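Berenice Hinojosa on Running a Small-Town Lending Library

The Burkinton Free Library opens at ten, and by a quarter past there are usually people in the chairs by the front window. Berenice Hinojosa has run the place for most of her working life. She started as a page in high school, left for college, came back for what she thought would be one summer, and stayed.

We talked in her office, a narrow room behind the circulation desk with a door that doesn't close all the way. She got up twice to answer questions from the front.

"I didn't plan on libraries," she said. "I wanted to teach geography. But there was an opening here in July, and school jobs weren't going to be posted until later, so I took it. Then I liked it."

The library has 1292 active cardholders. When she took over as director it had 567, and she keeps the sheet with that number on it in her top drawer. Part of the growth came from families moving out from Ventura for cheaper houses. Part of it, she thinks, came from dropping overdue fines.

"We were collecting so little that it barely paid for the envelopes," she said. "And people who owed four dollars would stop coming. They'd be embarrassed. I would see them at the grocery store and they'd look at the lettuce."

The town council was not easy to convince. Hinojosa went to the meetings with a folder showing what the fines brought in and what it cost to mail the notices. The vote took two tries. Since then, she says, books come back at the same rate as before, a little slower in summer.

"Some don't come back. Some never came back when there were fines either. There's a book on well drilling that has been out since before I was director, and I know who has it."

She buys most of the new books herself, reading reviews at home at night and keeping a list on yellow paper. The budget is small and she has learned what moves. Mysteries move. Large print moves faster than anything else in the building. Cookbooks go out in November and come back with stains. Poetry sits, but she buys two poetry books a year anyway.

"If I only bought what circulates I'd have four hundred mysteries and a repair manual for every truck made," she said. "I like mysteries. I read plenty of them. But a kid should be able to find something here that she wasn't looking for."

I asked how she decides what to get rid of. Librarians call it weeding, and it is the part of the job that gets her the most complaints.

"People see a cart of books with the stamps crossed out and they think it's terrible. But if a medical book is from 1985, I don't want anyone using it. And shelves only hold what they hold. I go through one section a month. If it hasn't gone out in five years and it isn't local history, I take it in my hands and look at it. Sometimes it goes back on the shelf – I'm not consistent, I'll admit that."

Local history is the exception to everything. It has its own room, with maps, church cookbooks, yearbooks and the bound volumes of a newspaper that closed decades ago. Nothing in it gets weeded. A retired surveyor left the library his field notebooks, and people come from as far as Skasville to check property lines against them.

The catalog is newer. Until a few years ago the library shared a system with the county that went down whenever there was a storm. It now uses Ploltel, which Hinojosa describes as fine. It lets people place holds from home, and holds have changed how she spends her mornings.

"First thing, I print the list and walk it. It might be 40 books on a heavy day. You end up learning the shelves again. I'd gotten lazy about that. I used to send a page."

She has one full-time employee and several part-timers, mostly students. She trains them all the same way, starting with shelf reading, where you go down a row spine by spine and fix whatever is out of order. Most of them hate it. She says the ones who get good at it tend to be the ones who stay.

The programs are modest. There is a story hour, a tax help table in the spring and a book group that meets at seven in the evening and has been arguing about the same Russian novel for longer than planned. She tried a film night, but the room was too bright in summer and the chairs were too hard in winter. 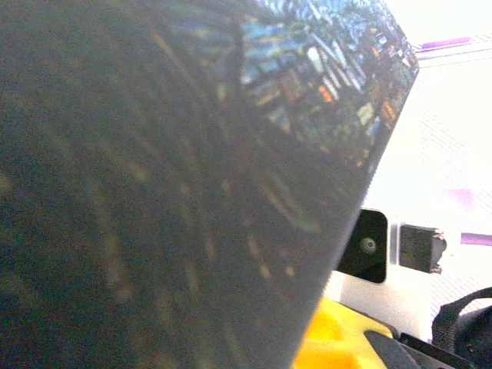 Kanyarat Wongsuwan thinks the library should be open on more evenings, and has told Hinojosa so more than once. By the time she gets home from work and feeds her kids, she said, the doors are locked, and the story hour is in the middle of the morning when she is at her desk. She would give up some of the programs if it meant two late nights a week. "I pay for it too," she said. "I'd like to be inside it."

Hinojosa doesn't disagree. Evening hours are the first thing she asks for at budget time, and the money has gone to the roof and then to the furnace. She has thought about opening at noon on some days and staying until eight, but the morning regulars are older, and several of them don't drive after dark.

"Whichever way I go, I'm taking hours from somebody," she said. "I may try it in the spring and see who yells."

I asked whether she thinks about retiring. She said she does, usually in February. She would like someone from town to take the job, though she wouldn't insist on it. She'd want them to know where things are. The surveyor's notebooks, for example, are not in the catalog yet. They're indexed on cards in her own handwriting, and she has gotten as far as the letter M.

Then someone at the desk asked about the copier, which takes coins but not the new dollar bills, and she went out to make change.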